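The Long Life of a Sourdough Crock

By Ildikó Erdős
9/21/20

The jar that Magdolna Barta keeps on her windowsill in Takthorpe is older than her marriage, her house and both of her bread knives. She feeds it flour and water every morning before coffee, and on baking days it climbs right up the glass and pushes at the lid. "It was a spoonful when I got it," she says. "I carried it home on the bus in a mustard jar!"

I went to see her in August, when her kitchen was warm enough to rush everything, and I came home with flour in my shoes and a starter of my own. I have been baking ever since (badly at first, then less badly), and I can't remember when I last enjoyed learning something this much.

Barta's everyday loaf is wonderfully plain. It takes 1,000 grams of flour, a good scoop of starter, salt and water, and it makes 2 loaves, one for the house and one for whoever is next on her list. She folds the dough four times over an afternoon, then leaves it alone until the next morning. The crust comes out so dark that visitors sometimes think she forgot it. Then they taste it – and they ask for the heel.
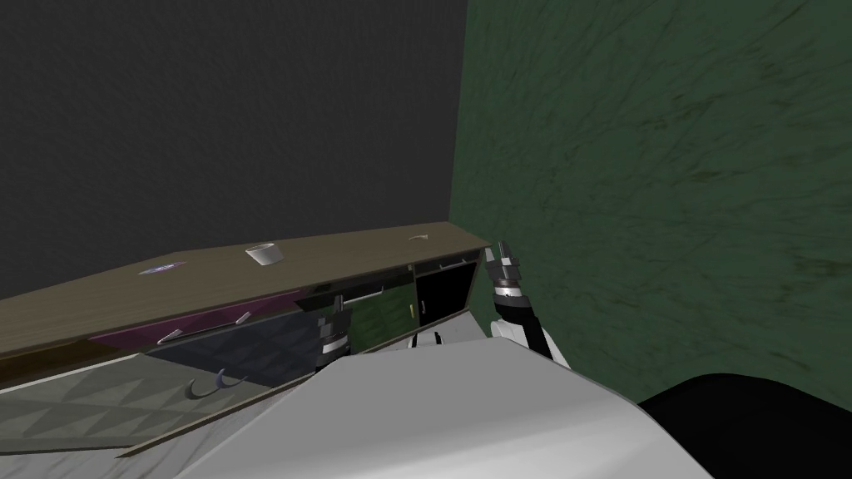

A long counter leaves plenty of space for shaping dough.

Over in Sarunton, the baker Baoshan Long works on another scale entirely. He and his partner, Florian Bailly, sell roughly 400 loaves a week, all raised from one tub of rye starter they call Wandora. Bailly brought it with him from his last job, and he talks about its moods the way other people talk about the weather. A cold night makes it sour and slow. A damp spell makes it wild.

Long's advice for beginners is cheerful and short: bake the same loaf until you know it. He filled a notebook with 371 bakes before he let himself add so much as a walnut. He showed me the early pages, full of crossed-out times and one large, happy "YES" beside a rye loaf with caraway.

My own notebook is up to page nine. The latest loaf leaned to one side and had a hole in it big enough for a plum, and we ate the whole thing with butter before it was properly cool.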